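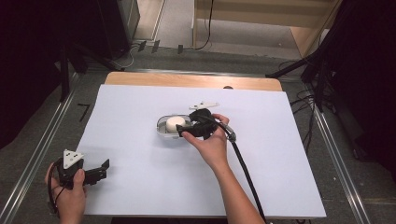 Let Us Keep the Small Tray of Eggs

I came to Gendley from another country, and in my first month I learned most of my English in the shops. So perhaps I am too fond of shops, and the reader should know this before I begin to complain.

My complaint is about eggs. In April the supermarket on Wevley Road stopped selling them in small quantities. Before, a person could buy two eggs from the counter at the back, and many people did. Now the smallest box is six, and the one with the best price is much larger. The notice by the door says that the change gives customers better value. I have read this notice many times, and I think that it is true only for a customer who has a family, a big fridge and a car.

I live alone. I eat perhaps four eggs in a week, sometimes less. My neighbour downstairs is 74 and she eats one on some mornings, soft, with toast. For her a large box is a kind of duty. She must remember it, she must finish it, and when she cannot finish it she feels ashamed, as people of her age do when they throw food away. She told me she has begun to bake cakes she does not want. The cakes come up to me, and I do not want them either, although I have not found the polite way to say it.

Someone will answer that eggs keep well and that this is a very small matter. I agree it is small. But the same thing has happened with onions, with bread, with ham and with stamps. Each time the single thing disappears and a packet takes its place, and the packet is called value. In my mother's town you asked for 100 grams of cheese and the woman cut it. She did not look at you as if you were poor. I was surprised, when I moved here, that to buy a little was something a person should explain.

I have also heard the argument about cost. To serve someone two eggs takes as much time as to serve someone a dozen, and the shop must pay for that time. This is a fair point and I do not want to pretend it is stupid. However, the same shop found money for a screen above the tills which shows us advertisements for holidays. I would give back the screen.

There is a grocer in Zekesham, Mykhailiuk, where everything is still loose. You bring your own bag or tray, you point, and they weigh it. The bus takes a long time and I cannot go every week, but when I go there is always a queue, and the people in it are not only old. I saw students, and a man in very good shoes buying one lemon. The eggs cost a few pence more for each. I pay it gladly, and at the end of the month I have spent less, for the simple reason that I eat all of them.

I wrote to the supermarket and received a kind letter, which thanked me for my feedback and gave me a voucher. The voucher is for 500 grams of minced meat. I do not eat meat, so I passed it to my neighbour, and she said that it was too much for one person. She has put it behind the clock in her kitchen, and I believe it is still there.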